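Bead thread, since three of you asked how I store the stringed stuff. Dry content ahead. I restring bracelets as a side job and keep the personal ones in a box on the shelf.

Current container: a cardboard shoe-type box, PROTECTCAMEL, sky and sand dunes on the outside, "Ready to go" across the front. Hinged lid, white interior, one grommeted hole in the side wall. The hole matters more than the artwork. A sealed box holds humidity, and elastic does not like humidity.

Sorting surface is the bed. A table is flatter, but a bead dropped on a table reaches the floor. A bead dropped on a fitted sheet stops in a wrinkle. The sheet has a white grid on gray, so a dropped one is also easier to find by eye.

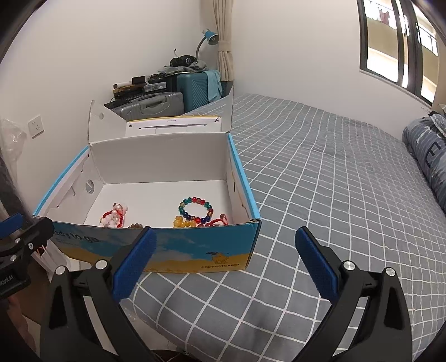
Order of work is by weight. Heavy strands go in first and light ones go on top. Thin cord under glass picks up a kink in the cord, and the kink is where it eventually frays.

Glass: round beads, mixed colors, on 0.8 mm elastic. Glass drill holes have sharp rims. I pull the cord 2 cm to one side and check what was hidden inside the bead. Fuzzy means restring. Cloudy means restring soon.

Wood: small brown beads, the lowest-maintenance item I own. No water, no alcohol wipes. Dry cloth, then a very small amount of mineral oil in July when the AC dries everything out. Wipe off the excess or it migrates into the cardboard.

Red string bracelet with the pearl-like white beads: I do not know what the white ones are. They came on the bracelet. I treat them as coated, so no solvent, no ultrasonic bath, and nothing gritty stored next to them. Coatings go at the drill hole first.

Thin red cord with small beads: knotted, not elastic. Check the knot. If the tail is shorter than 3 mm, retie it now while there is still something to hold.

Amber-yellow strand: large beads, translucent, sold to me as amber by a stall that also sold phone chargers. I have never tested it. Firdevs Dağdelen, who taught me to string, wants me to do the salt water test. Amber floats in saturated brine, most glass sinks, and some plastics float too, so a float would not settle it.

Inspection for large beads: hold the strand vertically, a few beads at a time, and let the rest hang. Gaps between beads show up immediately under their own weight. A gap wider than the cord is thick means the elastic has relaxed.
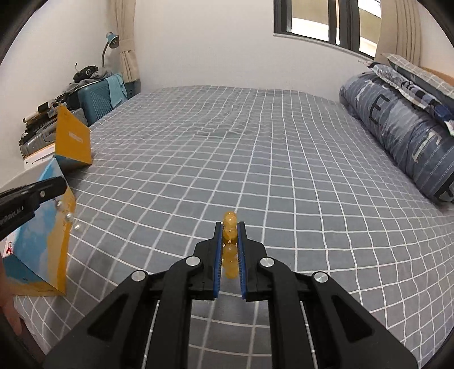
Amber-yellow strand, held upright over the sheet.

Spacing is fine on this one. It was last restrung on Kaewsai cord, the 109 spool, which I prefer to the Asden equivalent. Asden is stiffer and easier to thread, but the knots slip unless you glue them. I would rather not glue a knot that sits against skin.

Someone will ask about glue anyway. Flexible jewelry cement, one drop, on a toothpick. Superglue makes the elastic brittle right next to the knot, and that is where it will snap.

Log: I keep a card for each strand with the cord type, knot type and month strung. Elastic gets replaced at 14 months whether or not it looks tired. Knotted cord has no schedule, only the knot check.

On compartments. I tried the Galeo organizer, with the little dividers. Good for loose beads. For finished bracelets the cells were too small, so everything sat folded. I went back to a plain box and a single layer. If it needs a second layer, I own too many bracelets.

Loose spares are separate. I have a bag of 500 seed beads from Istden that I have opened twice. They live in a screw-top jar. Do not put seed beads in cardboard. They find the corner seams.

Reply to a question already in my DMs: yes, silica gel is fine with glass and cord. I leave it out because of the wood, which can crack if it gets too dry.

Second reply: no, I do not sell the amber-yellow one. I also cannot tell you what it is worth, see above.

Brine test when I buy enough salt. Will add the result to this thread.

Contact | © All posts belong to their author | Back to top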